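Search this manual
Type a keyword Go
Reading time: 3 min

Astura Vanity Lighting Kit – Installation and Set-Up Guide
Section 4: Mounting the light strip around a framed mirror

This section covers mirrors with a decorative frame. For frameless mirrors, see Section 3. Read all steps before you remove any adhesive backing.
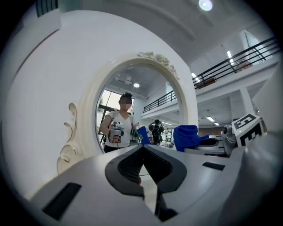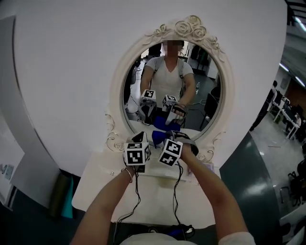
The Astura strip bonds to flat, clean surfaces only. It must be placed on the wall behind the mirror or on the flat back edge of the frame, never on the front face. Carved frames need extra planning. On an oval mirror with a white frame and carved roses at the top, like the one shown, the strip must run behind the carving so that the flowers do not press on the diodes. Scrolls at the sides are treated the same way. Measure the back of the frame, as the outline at the front is often wider.

4.1 Before you start

CAUTION: Disconnect the power adapter from the wall outlet. Do not connect it again until step 9.

CAUTION: Do not cut the strip except at the printed cut marks. A strip cut at any other point will not light past the cut and is not covered by the warranty.

Check that the mirror is secured to the wall or table by its own hardware. The strip and its clips do not support any load.

4.2 Procedure

1. Take the mirror down, or turn it so that the back can be reached. Lay it face down on a folded blanket.
2. Wipe the back edge of the frame with the supplied alcohol pad. Let it dry for 10 minutes.
3. Set the strip in place without removing the backing. Start at the bottom center and work up one side, over the top, and down the other side.
4. Mark the nearest cut mark before the starting point. Leave a gap of 2 inches for the connector.
5. Cut the strip at the mark with sharp scissors.
6. Peel back a short length of backing and press the strip down firmly. Continue in short lengths. Do not stretch the strip around curves.
7. Fit one clip at the top and one at each side. On painted frames, use the Istness clear clips (sold separately), which have no screw.
8. Push the connector onto the strip. The arrow on the connector must face the copper pads.
9. Hang the mirror again, run the cable down to the outlet, and connect the power adapter.

NOTE: The adhesive reaches full strength overnight. If a section lifts during this time, press it back without adding glue.

NOTE: If the paint on the frame is soft or flaking, mount the strip on the wall instead. Use the Salinas wall template to trace the outline.

4.3 Setting the brightness

The control has two buttons. Press the upper button to turn the light on or off. Hold the lower button to dim. The factory setting is 200 lumens, suitable for a small room with one other light source. The control keeps the last setting if power is lost.

If the light flickers at low settings, check the connector first – a loose pad contact is the usual cause. If flicker continues, replace the adapter with Grerkmont part type 2. Other adapters may overheat.

4.4 Cleaning

Turn the light off before cleaning the mirror. Spray cleaner onto the cloth and keep it away from the connector. Dust raised ornaments with a dry, soft brush.

Continue to Section 5: Timer functions

Contact Astura Support | © Astura. All rights reserved. | Back to top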